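**Simcombe Handover** is the part of the Tesmont software suite that looks after the moment when an object passes between a robot and a person. It runs alongside the arm controller you already have, and it decides four things over and over again: where the person's hand is, where the meeting point should be, how fast to get there, and when to let go (or take hold).

Current release: January 2025

## What it's for

Most of the people who write to us have already got picking and placing working nicely, and then somebody walks up and holds out a hand, and the whole tidy plan falls over. A shelf stays put. A person leans back in the chair, changes their mind, reaches a little low, or offers the thing sideways. Handover was written for that sort of ordinary reaching, across a desk or a counter, with small things that people pass to each other all day long: snacks, packets, parts in bags, a set of keys.

We like to set it up with someone sitting down at a normal working desk, with the laptop and the power strip left where they are, and a box of wrapped snacks to pass back and forth. Cables and chargers are what the software will meet in your building too, so we may as well let it meet them early!

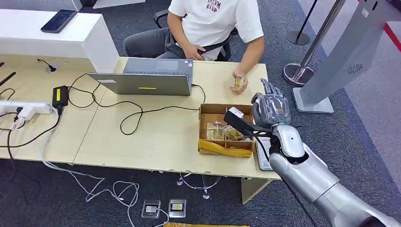

The first module you'll get to know is the hand tracker. It works from the head camera and doesn't need to see a face, or even a whole person, to do its job. A forearm and a hand are plenty. Once it has found the hand it keeps a running guess of where the fingers will be a moment from now, and it passes that guess to the planner along with a number saying how sure it is. When the number drops, the arm slows down, and if it drops far enough the arm waits politely until things are clearer.

The planner then picks a meeting point. You can leave it entirely to its own devices, or you can draw a "comfort zone" in the setup tool (just drag the corners of the box over the camera view) and it will keep every meeting point inside it. We'd suggest drawing one. It takes very little time, and people seem to relax when the arm always comes to the same general area.

## Shiny wrappers, and what we did about them

Clear plastic and gold foil used to give our object detector a terrible time, I won't pretend otherwise. Depth cameras see straight through the one and get dazzled by the other. Dymphna Duggan, who leads perception on our team, spent most of last July on a new model she named Fahmy, and it ships with every license now. Fahmy takes its outline from the color picture first and only then asks the depth data for an opinion, which has made a world of difference with crinkly packaging. It was trained on 214 kinds of wrapped item, and you can add your own from the setup tool by turning the thing slowly in front of the camera and giving it a name.

## Letting go

Release timing is the part people feel, and it's the part we've fussed over longest. Let go too early and the packet is on the floor. Hold on too long and it turns into a small tug of war, and your visitor gives you a look. Handover watches the force at the wrist for a gentle, steady pull, and checks it against what the hand tracker reports, so that a bump or a brush of the sleeve isn't taken for a grasp.
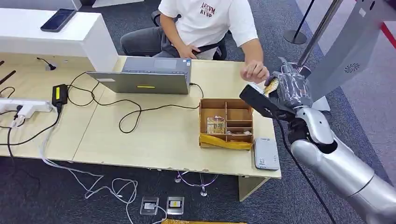 There are 2 release profiles in the box, called Soft and Firm. Soft is for light things and for people who are new to all this. Firm asks for a more definite pull and suits heavier parts or a busy workbench. You can switch between them for each object, and you can also copy either one and adjust the pull threshold, the waiting time and the finger opening speed to your own taste. Please try changes with an empty packet or a soft toy first, and keep your own safety controller in charge of speed and force limits. Handover sends requests to it and never overrides it.

## Logs and replay

Every exchange is saved as a short session that you can open in the Vunness viewer, with the camera view, the planned path and the wrist force lined up on one timeline. If something went a bit awkwardly, scrub back to it, change a setting, and replay the planner against the same recording without moving the arm at all. I probably spend more of my week in this window than in any other, and I'd encourage you to get comfortable with it before you start tuning.

## The practical bits

- **Control loop:** 80 Hz, on a separate process from perception
- **Typical disk use:** roughly 66 MB per recorded session
- **Grippers:** multi-finger hands and two-jaw grippers, each with its own settings file
- **Sensing:** one color and depth camera with a view of the hand; wrist force sensing for the release profiles
- **Interfaces:** Python and C++, plus the drag-and-drop setup tool
- **Included:** hand tracker, planner, Fahmy, both release profiles, Vunness viewer

Licenses are sold per arm, and updates are included for as long as the license is current. If you're not sure whether your gripper is covered, send us the model and a note about what you'd like it to pass, and we'll write back with a settings file to try or a plain answer that we aren't there yet.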